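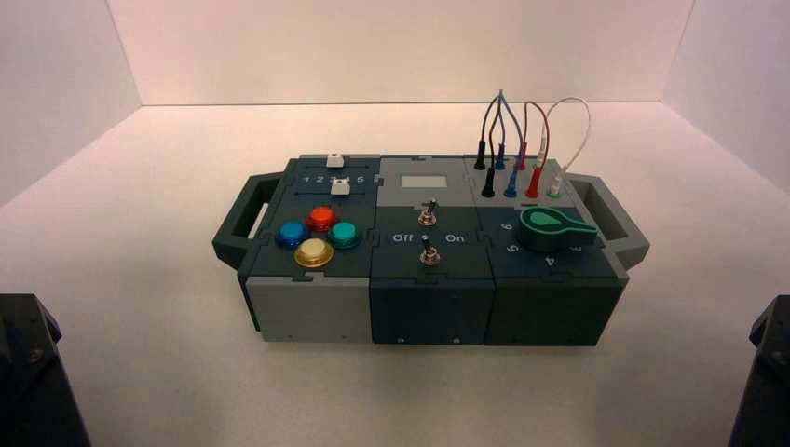
Three-module practice box, handles on both ends. Four arcade buttons on the left, toggles in the middle, patch cables on the right.

Workbench & Training Aids > Show Your Build

Box of switches for the new hires: what would you change?

solder_and_regret
Posted 1/28/19

Finally have the thing on a table where I can look at it without moving somebody's lunch. This is for the intro bench course at Gredura. People come in, they get the box, they get a card with steps on it, and they work through sliders, buttons, toggles and cables before we let them near anything that costs money.

Budget was $566 and I would like it noted that I came in under. Don't ask how far under.

Main question is the left module. I have two slider knobs up there and a printed 1 to 5 scale, and I already have one tester telling me he "set it to 4" and another telling me the same position was "clearly 5." They were both very confident. Do I fix the print or fix the testers?

17 replies · 166 views · Share

mildly_grounded
Looking at your picture I side with both of them. The front knob is sitting partly over the 4 and the 5. You built a scale and then parked a knob on it. Put a pointer line on the knob, or move the numbers forward an eighth of an inch so there's something left to read.

plinth
Or leave it. Half the panels these people will meet in real life are worse. I ran a machine for six years where the only legible setting was a coffee stain.

mildly_grounded
"Real life is bad so training should be bad" is certainly a philosophy.

plinth
It got me this far.

mildly_grounded
I rest my case.

tab_a_slot_b
Love the buttons!! Red, blue, green and yellow in a diamond, my kid would have that thing in pieces in under a minute (compliment). What are they rated for? We put cheap ones in a quiz rig at Camus and the yellow one died in February, four weeks in, for reasons it took to the grave.

solder_and_regret
Listing said 4000 presses. I assume someone pressed it 4000 times and then went home. I bought spares.

otherwise_fine
My complaint is the Off and On labels. You have two toggles in the middle module and one pair of labels. I get that they go with the front one, they're on either side of it. But a nervous person on day one is going to flip the back one and wait for something to be Off.

Also, left for Off and right for On, fine. Does the switch throw left and right? Because if it throws front to back I am driving over there.

solder_and_regret
It throws left and right. Please stay home. Fair point about the back one, it selects what the display shows, and I was going to label it and then ran out of white lettering.

otherwise_fine
And the display is blank in the photo.

solder_and_regret
The display is blank in the photo, yes.

otherwise_fine
Just making conversation.

Costache_bench
I'll be the one to say it about the cables. Black, blue, red and white, great, four colors, easy to call out on a card. But they're all looped up over the top in one heap, and tracing which end goes to which socket means sticking your nose in it. Shorter leads. You could lose half the length and still reach everything.

plinth
Disagree, the tangle IS the exercise.

Costache_bench
The tangle is an exercise in tangle. If you want to teach tracing, teach it with leads that can be traced, then swap in the long ones for week two.

solder_and_regret
That one I'm stealing. Short set for the first card, spaghetti for the second.

tab_a_slot_b
Are the handles holding up? I'd expect one person to grab one end and walk off with a third of it.

solder_and_regret
Modules are bolted together underneath, and I've carried it by one handle up a flight of stairs. I didn't enjoy it and neither did my wrist. The card now says two hands, in capitals.

mildly_grounded
Did you do the pointer line?

solder_and_regret
I've ordered more white lettering. It comes in sheets of 1000 characters, so everything in the building is getting a label.

otherwise_fine
Start with the back switch.

Tags: bench training, panel layout, switches, patch leads

Recent in Show Your Build
Skutska drawer inserts, cut them yourself or pay up?
My label maker only prints in Q
Shelf for test leads, version five
Rubber feet that don't leave marks on a white table
What did you do with your old toggle switches?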